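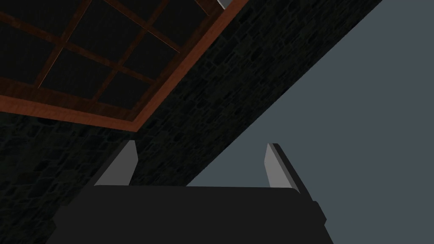

Wrist view, stone room, gripper empty and pointed up.

Simulated demos, week two

Tuesday's batch came to 418 episodes, which puts the set at 1,036. The target for the first training run is 2,000. All of it is simulated, recorded by teleoperation in the room we call Sasside: dark stone walls, wood trim, dim light. Charmaine Tshabalala drove most of the morning episodes and I drove the rest.

The wrist view is the one I keep going back to. With the fingers up, most of the image is wall or ceiling, plus a flat blue-gray area with no texture at all. A policy can't get much position information out of that. The two fingers are the brightest thing in the lower half, so the gripper opening is at least easy to read.

Flynn Kerslake wanted to drop every frame where the gripper holds nothing. I left them in. The arm has to travel empty before it can pick anything up, and a set made only of grasps teaches very little about getting there. What I did cut was idle time at the start of each episode — anything over 16 steps without a command.

Other poses put a window behind the hand. The panes render solid black, with an orange-brown wood surround on dark stone. I'd like more contrast in the stone itself, so the next batch gets a second light level. 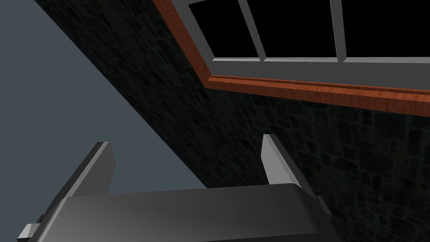

Still to do

Rerun the Pakura export with the trimmed episodes. Check that joint states and wrist images share the same clock. Record the Dunstan room at both light levels, then hold out one full session for testing.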